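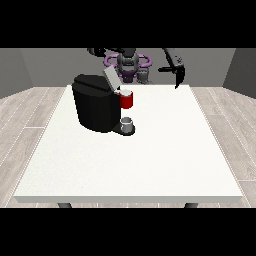
Weltmont beat Nollero 3-1 in a district girls soccer match on Oct 13, 2018, scoring twice in the final 15 minutes to take second place in the standings. Nollero led at halftime on a header from a short corner in the 22nd minute. Weltmont played the first half in a 4-4-2 and was outnumbered in midfield, so coach Hala Matar moved to a three-player back line at the break. The extra midfielder gave Weltmont a passing option on each side, and most of the second half was played in the Nollero end.

The equalizer came in the 58th minute. A throw-in on the left was flicked on at the near post and turned in from 5 yards. Nollero protested for offside, but a player cannot be offside directly from a throw-in and the flick had come off a defender. 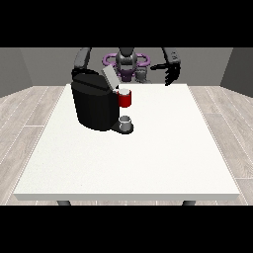 Weltmont went ahead in the 76th minute on a low shot from the top of the penalty area that went in off the far post. The third goal came from a penalty kick with four minutes left, awarded for a trip on the right side of the box. Nollero made two changes after the second goal and sent both center backs forward for set pieces, which left space behind for the run that led to the foul.

Weltmont had 14 shots, nine of them after halftime. Nollero had six, and its goalkeeper made five saves. One yellow card was shown, to a Nollero midfielder in the 70th minute for a late tackle.

Attendance at Flindness Field was 3,433, the highest for a district match there since it reopened in September. Weltmont travels to Talebi for its last regular season match and needs a draw to host a first-round playoff. Nollero drops to fourth and is at home to the same opponent three days later.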